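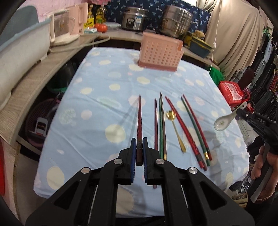
Tiina Oksanen lost her first match in Grustel in two sets, and two hours later she was back on the practice court. When I met her there she was eating a banana and did not look very sad.

"I served badly, that is all," she said. "On clay I can hide it. On grass the other girl sees it after three games."

She is ranked 2,051 in the world and has been a professional since she was 20. This July she plays four small tournaments in a row, travelling by train with two rackets and one big bag. The winner in Grustel receives 3,000 euros. For losing in the first round, Oksanen took home 400, before tax.

"The hotel took half of it," she said. "The strings took some more."

Her coach stays at home, at the Dewulf club, and they speak by telephone every evening. He watches her matches on the club computer when there is a stream. In Grustel there was one, but it stopped in the second set.

"He asked me what happened at 4-4. I told him a double fault, then a net cord, then another double fault. He was quiet for a while."

I asked if she thinks about stopping. She thought before she answered – she does this often.

"In winter, yes. In summer I only think about the next draw."

The next draw is in Lilturico, where she reached the semi-final last year. The courts there are slower and she likes the wind.

Comments

terkix_fan: I saw her in Lilturico last year, very good backhand. Good luck to her!

Marja: Is the qualifying free to watch?

oldlefty: Yes Marja, free until the quarter-finals. Bring a hat.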